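4.2 What counselors do with the brochure

By the time an applicant reaches a school counselor, the brochures have usually done their work. Of the 80 counselors who returned our survey, most said that families arrive with a short list already in hand, and that the list tends to follow the order in which the mail came. We had planned to ask how counselors help students weigh one college against another. After the first few interviews we changed the question to how they help students un-weigh the one they have already picked.

The answers fell into two loose groups. The first group, mostly at larger high schools, hands out a worksheet. We collected 17 of these worksheets and found that they share a common ancestor, a photocopied form called the Westura grid, which asks the student to score each college on cost, distance, class size and "feel." Feel is worth as much as cost. Several counselors told us they had never liked this, and all of them were still using the form.

The second group prefers conversation. One counselor at Prerkwood described her method as asking students what they would do there on a rainy afternoon in their second year. Most students, she said, had thought hard about the first week and graduation, and left the years in between to the college.

We then looked at the printed material itself. Our sample of 1,116 pages came from viewbooks, department flyers and open-house handouts, and was coded by two readers for claims about teaching, money, housing and life after the degree. Claims about teaching were the most common and the hardest to check. "Hands-on" appeared so often that we gave it its own code, and then a second code for cases where the hands in question were specified. The second code saw very little use. 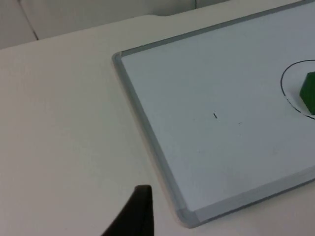
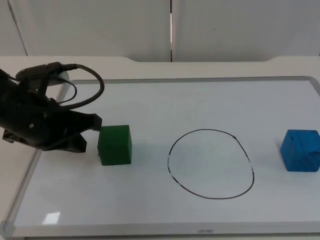 Figure 3. Green block and drawn loop on a white board.

Money was handled more shyly. Net price, where it appeared at all, was likely to be on an inside back page, in smaller type than the name of the mascot. Stergiou, in an earlier study of the Sesano region, called this "the modest end of the booklet," and we have found no better term. Readers in our sample disagreed on whether a sentence such as "an education within reach" should be coded as a claim about money. We settled on yes, after a discussion longer than the coding of the rest of that viewbook.

Housing claims were the most concrete of the four. A college that will not say what a year costs will often say how many washing machines are in each hall. We do not mean this as a complaint. Of the 30 students we interviewed in June, several brought up laundry without being asked, and only a few brought up graduation rates before we did. One had narrowed her choice to two colleges and had settled on Matubbar because its letter spelled her name right.

It would be easy to read these results as evidence that families choose badly. We are less sure. The facts a careful applicant would want were missing from most of the pages we coded, and where present they were reported in ways that made comparison between two colleges a chore. Section 4.3 takes up the colleges' own account of why this is so, drawn from interviews with the offices that write the brochures.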